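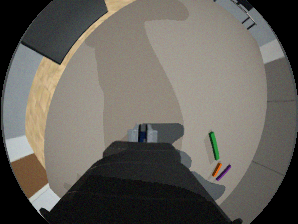
1 min read

Hi all,

Back from the Tuvari open day in Caseck, and I had a blast! They ran the simulator on the big screen first (green, orange and purple sticks on a round table, view from the gripper) and let us ask anything. Over 600 practice runs so far, they said.

> Did anyone see the Dulato demo? Worth the drive?
> Is parking still a pain?

Yes to the drive! I stayed for 2 sessions. Parking was fine by the Núñez building.

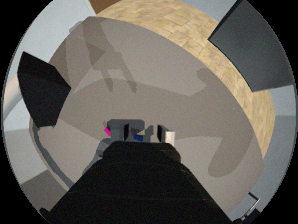 Simulator view, gripper over the gray table

Next one's in October, I'm going again.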